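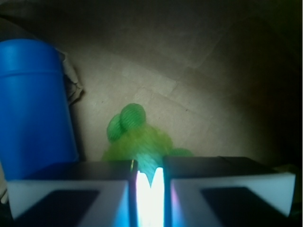
4.2 Visibility of small items in open paper bags

In the first part of the study we asked households in Skamari and Hurkham how they keep small things which have no fixed place at home. Many of them named the paper bag. It is cheap, it stands by itself when it is new, and it can be folded away when it is empty. In total 573 bags were recorded between November and June 2025. The coding was made by Pin-yu Tai and Wing-yan Tse, who worked separately and then compared their lists.

The main difficulty for the coders was the bottom of the bag. A long object usually comes to rest in a diagonal position, and smaller pieces gather near its ends or along the fold. Color has here a strong effect. Bright blue items were named first in most of the lists, also when they were partly covered. Dark green and dark gray items were often missed in the first look, 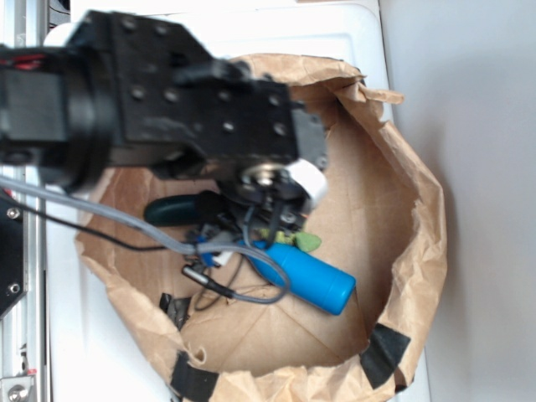 and they were added only after the coder had gone through the bag for the second time. Light green items take a middle position. They stand out well against brown paper, but soft or irregular ones were hard to give a name, and the two coders used different words for them in many cases. We therefore kept three general classes (long, round, and irregular) and did not try to record the exact product.

The edge of the bag is also of importance. When the upper part is rolled outward, the walls become lower and stiffer, and the light reaches the bottom more evenly. Bags with a straight edge tend to fall inward, and the objects near the wall are then in shadow. The creases in the paper make a further problem, because a flat dark scrap can easily be taken for a fold.
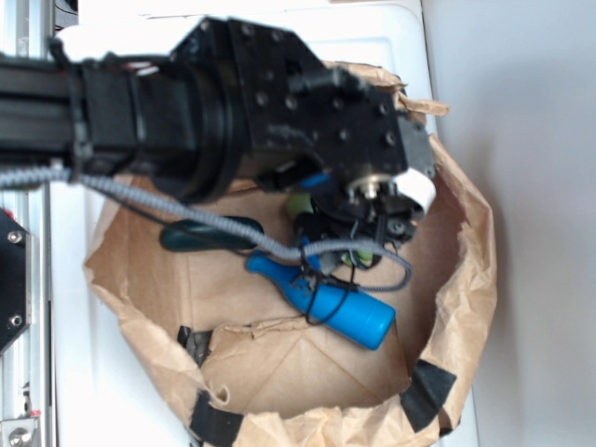
Figure 3. Open paper bag with the upper edges rolled outward. A bright blue bottle-shaped object lies diagonally on the bottom; a dark green object lies to its left.

The position in Figure 3 was coded as "long, diagonal" for the blue object and "long, partly covered" for the dark green one.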